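Section 2: Setting up your episode updates

This section covers following a serial on Ornix, from adding it to your list to posting a written update of your own. You need a confirmed account before you start. The examples use Stellenville, the family drama on Lammers, but the steps are the same for any serial in the catalogue.

Page last changed: Wednesday, July 16, 2025

2.1 Adding a serial

1. Sign in and open Serials from the top menu.
2. Type the title in the search box. Use the original title if the dubbed one brings nothing up.
3. Select the serial and press Follow.
4. Choose where to begin: Latest episode, First episode, or Pick a number.
5. Press Save.

If you choose Pick a number, enter the episode number as it is given on Lammers. Stellenville has 798 episodes in the catalogue. The numbers on the Burkska app run one behind after the double episode shown in May, so check the first line of the update before you read on.

Caution: Changing your starting point later clears your reading marks for that serial. They cannot be brought back.

2.2 Hiding spoilers

1. Open Settings, then Reading.
2. Switch on Hide later episodes.
3. Choose whether to hide titles as well as text. Titles such as "The wedding is stopped" give a good deal away.
4. Press Save and reload the page.

Precap lines, which tell readers what is coming in the next episode, are treated as part of the next episode and will be hidden too. If you want to keep them, tick Show precaps under the same heading.
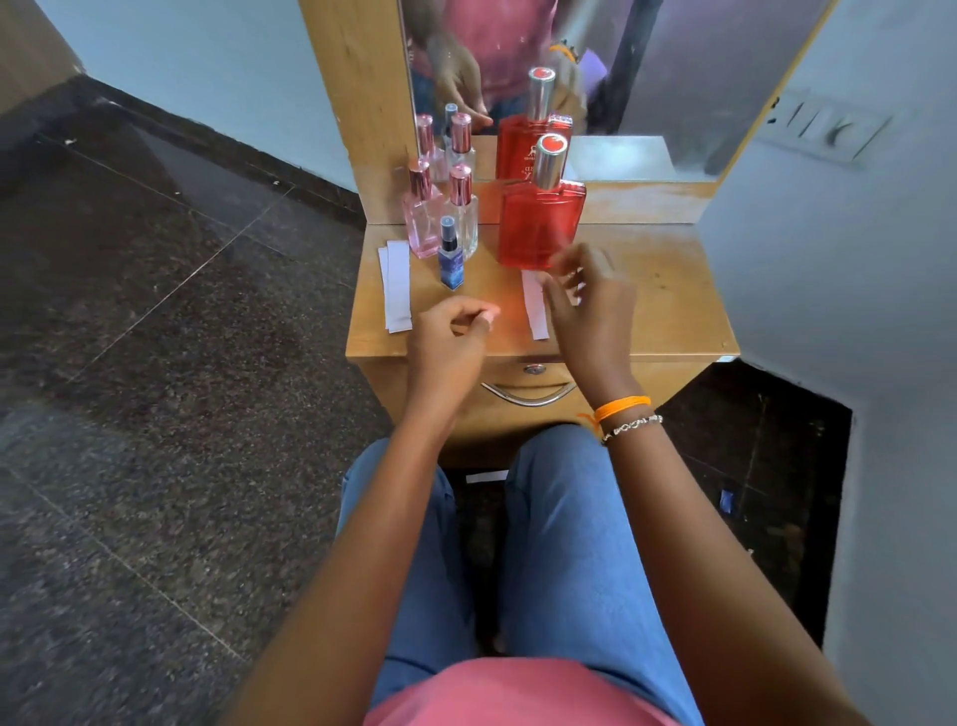 One reader wrote under the last version of this page that hiding titles had not helped much, as the comments below each update still talked about who had been thrown out of the house. Comments now follow the same setting. A comment on a later episode stays folded until you have marked that episode as read. Comments posted before the change may still be open, and you can fold them by hand with the small arrow.

Note: Hide later episodes has no effect on the forum.

2.3 Marking episodes as read

1. Scroll to the foot of the update.
2. Press Mark as read. The number in your list turns grey.
3. To mark several together, open the episode list, tick the ones you want and press Mark all ticked.

You can tick up to 17 episodes at a time. For a longer run, use Mark everything before this one, found in the menu beside each episode number.
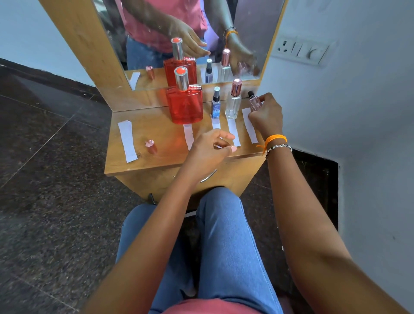 Will my reading marks carry over if I also watch on the Burkska app? They are kept apart, so an episode finished on Burkska has to be marked by hand on Ornix.

2.4 Writing an update

Any account that has been open for two weeks can post updates. Before then the Write button is greyed out.

1. Open the serial and press Write.
2. Enter the episode number. If an update is already there, yours will be listed beneath it as a second version.
3. Write the text in the main box, in the order in which things happen on screen. Use the present tense.
4. Put the precap in its own box. Leave the box blank if the episode had none.
5. Press Preview and read it through.
6. Press Post.

An update should be 700 words or longer. Shorter ones can be saved as drafts but will not post. Spell the characters' names as they appear on the serial's cast page, where the link to each character is made from the spelling. A wrong spelling will leave the name as plain text.

Keep your own opinions out of the main box. If you think the sister-in-law's plan made no sense, say so in the Remarks box, which readers can open or leave shut.

Caution: Do not paste in subtitles or text from another site. Updates found to be copied are removed and the Write button is switched off for that account.

2.5 Drafts and corrections

Drafts save by themselves each time you stop typing. To go back to one, open Write and choose Drafts.

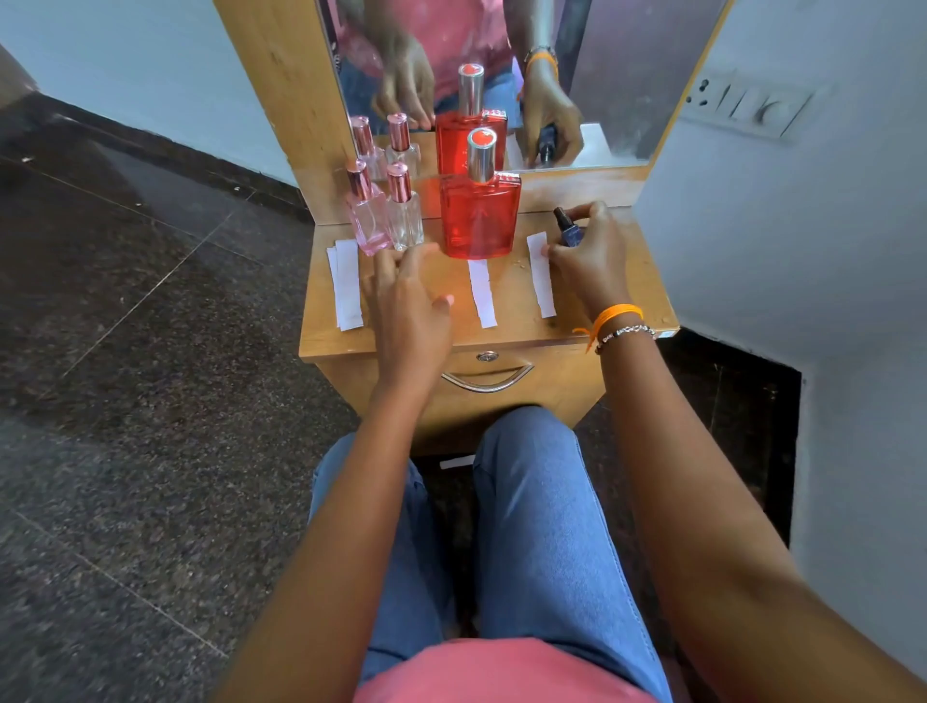 Each draft is listed by serial and episode number, with the newest at the top. Select one to carry on with it, or press the cross to delete it.

To correct an update you have already posted:

1. Open the update and press Edit.
2. Make the change.
3. Tick Small correction for spelling or a wrong name. Leave it unticked if you have changed what happens in the episode, and followers will be told the text is different.
4. Press Post again.

The earlier text remains under History. You cannot edit another writer's update, but you can press Suggest and type your correction there.

For alerts and e-mail, go to Section 3.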